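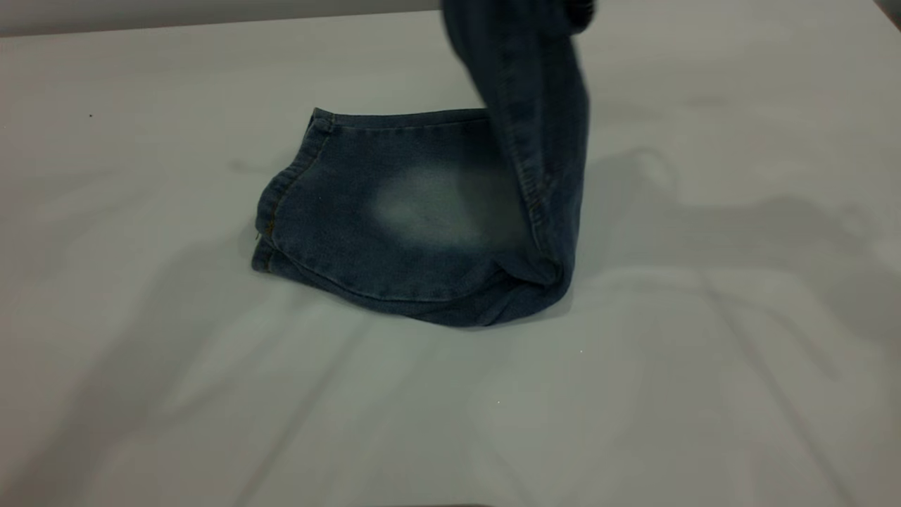
Jeans, partly folded, on the table.

Jun 27, 2026

I spent most of this morning on denim. I had put it off since the spring, and the shelf in the bedroom closet had reached the point where pulling out one pair brought down the two on top of it. I took everything off the shelf, carried it to the table and went through it pair by pair.

I used to hang jeans. Then the closet rod in the Lisutberg apartment came out of the wall, and when I moved here I didn't want to test another one. So now they get folded, and for years I folded them badly – in half, in half again, and then pushed in wherever there was room. They came out with a hard crease across the knee and took up more space than they should have.

What I do now is simple enough. Button and zipper closed, pockets pushed flat from the inside. Lay one leg on top of the other with the seat facing out. The seat makes a little point that sticks out past the line of the leg, and I tuck that in so I have a long straight strip. Then the hems come up to just under the waistband, and I fold the whole thing in thirds or in half depending on where it's going. Thirds for the drawer, half for the shelf.

The table matters more than I thought it would. On the bed the bottom layer shifts every time you smooth the top one. A hard surface lets you press the seams down with the side of your hand, and side seams are the thick part.

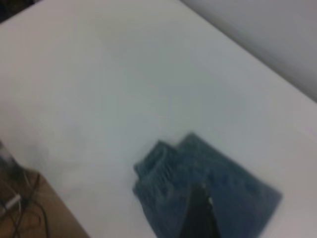

The waistband end is always going to be thicker than the rest. If you stack every pair the same way around, the pile leans. I alternate, waistband to the left on one and to the right on the next, and it stays fairly level. Four pairs high is my limit on the shelf. Above that I'm back to pulling out the bottom one and refolding the others.

I did buy a bin for the heavier winter ones. It's a Vavari, fabric sides with a stiff base, 60 cents short of what I'd decided was too much to pay. It fits under the bed and the lid closes if I don't overfill it. I looked at the Zovia dividers too but I don't have a drawer deep enough for them.

Some things I noticed along the way. The older, softer pairs fold smaller than the newer ones, even in the same size. Anything with stretch in it wants to open back up, so those go on the bottom with weight on them. Heavy 100 percent cotton stays put once you've pressed it down. I also wash them inside out and turn them right side out before folding – I tried leaving them inside out and just got annoyed in the mornings.

Two pairs went in the donation bag. One no longer fits and the other I never liked. Sweaters are next, probably in July, when I won't be needing any of them.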